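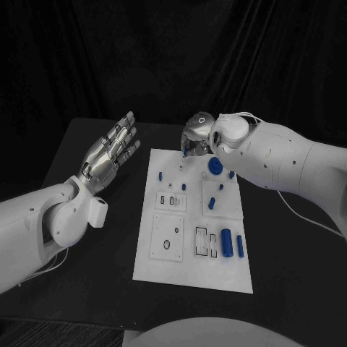
*White board with parts on it, dark tabletop.*

# uvton-labels

Plain-text label strings for small-parts storage, with the scripts that turn them into print-ready sheets. The set holds 522 labels in 31 groups. Group names follow the Gunder shelf list; Brophy codes are kept in a separate column where they exist.

## Files

- `labels.csv` – one row per label, UTF-8, comma-separated
- `groups.csv` – group ID, group name, sort order
- `build.py` – writes one PDF per group to `out/`

## Columns

| Column | Type | Notes |
|---|---|---|
| `id` | integer | stable across releases |
| `group` | string | must match `groups.csv` |
| `text` | string | 2 lines at most |
| `alt_code` | string | Brophy code, may be blank |

Line breaks in `text` are stored as `\n`. Do not use a literal newline; the parser rejects the row and exits with status 2.

## Build

```
python build.py --group all --paper letter
```

Print at 100 percent. Scaling set to "fit" shifts the bottom row. The default margins were set for the Drutow office printer and can be changed in `build.py`.

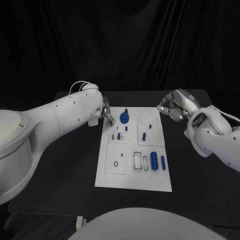 *White sheet, flat on the table.*

## Known issues

- Metric and inch thread sizes share one group.
- Long washer names wrap badly in the narrow layout – use `--wide`.
- Duplicate `alt_code` values are not checked.

## Changes

March: removed retired IDs from `groups.csv` and fixed the sort order for springs. Retired IDs are not reused.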